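Learning to keep less paper
05/03/2023

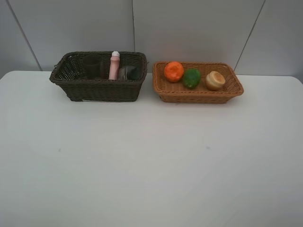
Two baskets, side by side on the white table.

When I moved to Kellville I brought with me one suitcase of clothes and three suitcases of paper. My sister laughed at me at the station. I told her that a person needs her documents, and she answered that a person does not need the guarantee of a kettle which broke in another country.

She was right, but it took me a long time to accept it. In my family paper was a serious matter. My grandmother kept every electricity bill from the year she married, tied with kitchen string, in a wardrobe where other people would keep their coats. Once the company said she had not paid a certain winter, and she walked to their office with the bill in her handbag. They apologised to her. This story was told at every Christmas, so you can imagine that I grew up afraid of the bin.

In August I decided to look at everything I had. I gave myself one week and I needed 7, because I read all of it. This is my first advice, if somebody wants it: do not read. I lost a whole evening with letters from a friend at the language school, and another one with a notebook of English verbs, where I had written "to put up with" in red and underlined it many times.

The letters I kept. The notebook also.

The rest was more difficult. I asked at work how long one should keep payslips and I received a different answer from every colleague. One of them keeps nothing, she photographs the page and tears it up. I tried this for a month, but then I had the same mess inside my telephone, between the pictures of dinners and the pictures of my nephew. I went back to paper, only less of it.

What I do now is very simple. A letter comes in and it is either something I have to answer or something I have to keep. If it is neither, it goes to recycling on the same day, before I take off my shoes if possible. On Sunday after breakfast I sit down with the things to answer and I do not stand up until they are finished. Some Sundays it is ten minutes. Today it was the whole morning, thanks to the water company, who wrote to me twice about the same meter and gave me two different numbers.

The things to keep go into folders, one for each year, and tax papers separately. I wrote the labels by hand. I tried first with the little printer from Vekell that I bought in the sales, but the letters came out pale and after some weeks I could not read them. A pencil is better, and you can rub it out.

I weighed what I threw away - I know, it is a strange thing to do, but I carried it down the stairs myself and I was curious. It was more than my suitcase was allowed to weigh on the aeroplane. Most of it was instructions for machines I do not own any more, bank letters about changes in their conditions, and a great number of envelopes. Why did I keep envelopes? I suppose they had my name on them, and in a new place it is nice to see your name written by someone.

I still have one folder without a year. There is my first library card from here, the ticket of the train, and a receipt for a winter coat which was too expensive for me then. My sister would say that it is again the kettle. Maybe yes.

Next week I would like to start with the recipes, which are on the backs of other papers, so I must be careful what I have recycled already. If anyone has a good way to store recipes written on very different sizes of paper, please leave me a comment.

Iara Farías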